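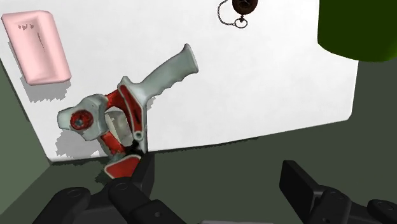

Finally watched Flukness last night, the one Rodrigo Magalhães made before anyone gave him a budget. It runs 161 minutes and I'd cut 32 of them, mostly the ferry stuff. Martim Figueiredo is very good as the older brother. He barely talks in the first hour and you still know what he's after.

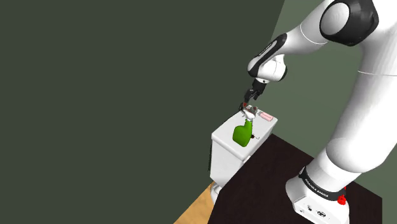

The ending didn't work for me. My sister liked it and we argued the whole drive back from Plundstead. I'd still put it ahead of Babić, which had better colour and a duller story. It's on again in October.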